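Skip to content
Search this site Search for: Type and press enter

The Thongsuk Games Room: how the first half of the year has gone

Hello everyone at Herkance, and thank you for being patient with me. I know the form says "interim report, two sides maximum" and I have tried, but I talk too much on paper as well as out loud, so please skim wherever you like. I've followed the headings from your guidance notes, more or less.

For anyone new on the grants side, the Thongsuk Games Room is the lending shelf and weekly games evening we run in Jirthorpe, in the back half of the old chapel hall on the hill. Your money pays for the games, the storage, the heating from October to March and a bit of my time. People can borrow a game for a fortnight or come along and play one there. We asked for a year's funding and this takes us up to the end of January.

What we have bought

Most of the first payment went on games, as planned. I bought second-hand wherever I could, which stretched things a good deal further than the budget said it would, and I'm rather proud of that! The shelf now has 60 titles on it. The bid promised fewer, so that line is looking healthy.

I didn't want it to be all board games. Plenty of people who come through the door don't fancy reading a rule book after work, and they will happily sit down to cards, or chips, or something to build with. So a fair slice of the money went that way: card packs, a cased set of poker chips with a dealer button, and building bricks with proper dark grey baseplates to go under them. The chip case has been worth every penny. It has a handle on the front and black foam inside the lid, and the stacks go back in their columns by colour, so you can see at a glance whether the set has come home complete. (No money changes hands, before anybody worries. We play for the chips and for the right to be smug.)

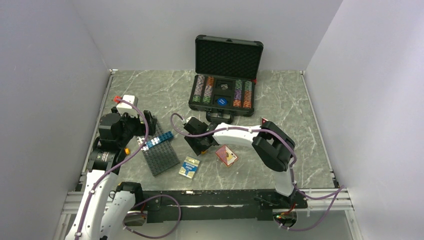 Who comes

The evening crowd has settled into a nice mix. We get retired couples, a gang of sixth formers who arrive as one lump and leave as one lump, and several parents with primary-age children who come for the first hour and then go home for bedtime. Borrowing is busiest just before the school holidays, as you might expect, and it went completely mad before Christmas.

I had hoped for more people from the new houses down by the river. We have had a few, but it's a long walk uphill in the dark and the bus stops running at half past six. I put leaflets through doors in the autumn and will do so again when the evenings get lighter. If anyone at your end has had luck reaching people on a new estate, I would love to hear how they did it.

The brick table, which is growing into a project of its own, grew out of a grumpy evening. Two of the younger ones couldn't agree on a card game, so I put a baseplate in front of them and told them to build me the town. They got as far as the chapel and the chip shop, and the week after they wanted to carry on. Now there is always a plate out.

What has not gone so well

Three things, and I'll be quick.

The first is the cupboard. I budgeted for one and bought one, and the doors have never closed properly. The supplier, Ruvier, did send a man out, and he was very pleasant and made no difference at all. They have since offered a replacement or a partial refund. I'd like to take the replacement, but it won't arrive until spring, so that part of the budget will look unfinished in the figures.

The second is missing pieces. I knew we would lose some, and we have. I now weigh the fiddly games on kitchen scales when they go out and again when they come back, which sounds ridiculous but takes a few seconds and has saved me hours of hunting. Two games have had to be retired and broken up for spares.

The third is me, I'm afraid. I was off with my back for a good part of November and we missed two evenings. Lamai Siriwan kept the lending going from her own front room, bless her, so borrowers didn't lose out, but the attendance sheet has a hole in it and I didn't want you to wonder why.

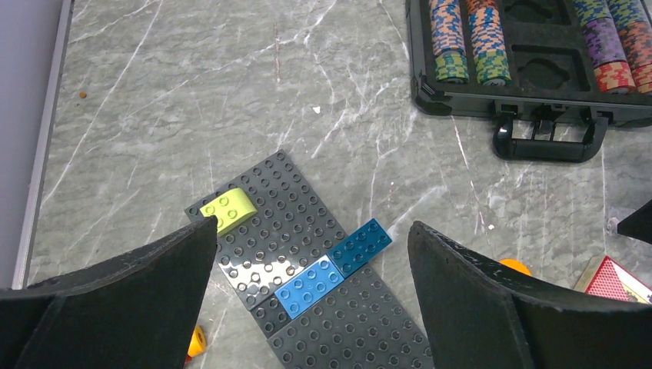 Storage is where I'd like to ask for a little flexibility with the second payment. The board games look after themselves, being in boxes already, but the building bricks came to us in carrier bags and have lived in carrier bags ever since, and sorting them is eating into the start of every session. What I have in mind is shallow trays with lids, one for each sort. The ordinary oblong 2x4s, like the two blue ones sitting end to side on the grey plate, could all go in one deep tray and be scooped out by the handful. It's the odder ones, such as the little yellowy-green brick with the curved or sloping top, that need a tray of their own, as those are the ones the children hunt for and can never find. I have priced the trays and the whole lot comes to roughly what we saved by buying second-hand, so I would be moving money between lines and not asking for any extra. Could you let me know whether that needs a form?

Between now and the summer

The evenings carry on as they are. I'd like to start a Saturday morning session once a month for families who can't do evenings, and the hall has said yes in principle if we put the chairs back where we found them. Lamai has offered to run a beginners' card table, and she is far more patient than I am with people who can't remember what's trumps.

The catalogue still needs finishing. At the moment it is a ring binder with my handwriting in it, and the sixth formers have told me what they think of that. One of them has started typing it up so borrowers can look at the list from home, and she's got as far as the letter M.

Receipts are in the envelope that went off with the paper copy, in date order, apart from the one for the card packs, which got wet in my coat pocket. You can read the total if you hold it up to a window. If you'd like to come and see us, please do. The kettle goes on at seven and the chapel door sticks, so give it a good shove.

Sign up to our newsletter for games evenings and new arrivals on the shelf. Enter your email address Subscribe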